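**Flistumon** - a board and card game from Jondura for one to 5 players, 90 minutes for a full game.

## What it is

Flistumon is an adventure game about a river valley where the water goes up and down with each chapter. You travel by boat, take jobs from the villages and decide which of them you will help before the flood comes. It was designed by Heino Grigaitė, with the card art by Yến La and the story texts by Fanni Hegyi.

The game has no dice. Every action is paid with cards from your hand, and the same cards are also your food. So a long trip is always a little bit dangerous, even when no enemy stands on the map.

## How a game goes

1. Choose a boat and take its starting cards.
2. Read the first page of the chapter aloud. It's short.
3. Move, trade or explore until the water marker reaches the red line.
4. Resolve the flood. Villages without help are turned to their back side and stay so until the end of the campaign.

You can stop after any chapter and put your hand in the paper envelope of your boat. We recommend to write the water level on the envelope also, as many players forget it.

## What the box contains

- 143 village and river cards
- 5 boats with their envelopes
- One folding map, printed on both sides
- Chapter book with 400 numbered paragraphs
- Rule book in English

Card sleeves are not included. The tray has enough space for sleeved cards if you choose thin ones.

## Changes in the second printing

The Ông card was too strong in the first printing. It allowed a player to move past the flood two times in one chapter, and Devendra Sachdeva's test group won almost every game with it. Now it can be used once, and then it goes under the boat. The text on the Setell bridge cards is also clearer, and the blue and green borders are easier to separate in evening light.

If you own the first printing, you don't need to buy the game again. Write to us and we will send the corrected cards in a letter - you pay only the stamp.

## Solo play

The solo rules are by Chiến Thái. You play one boat against a small deck which decides where the merchants go. It is harder than the game with two, and the chapters are a bit shorter. Paragraphs marked with a small moon are only for solo players, please don't read them in a group game.
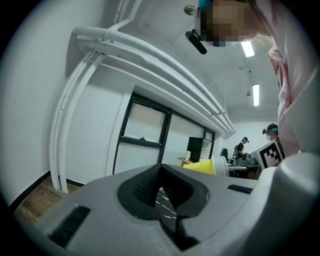

## Delivery

The second printing leaves our store in October. Orders are packed in the order they come in, and you get a message when your parcel is with the post. A damaged corner or a missing card can be reported through the contact form, please add your order number.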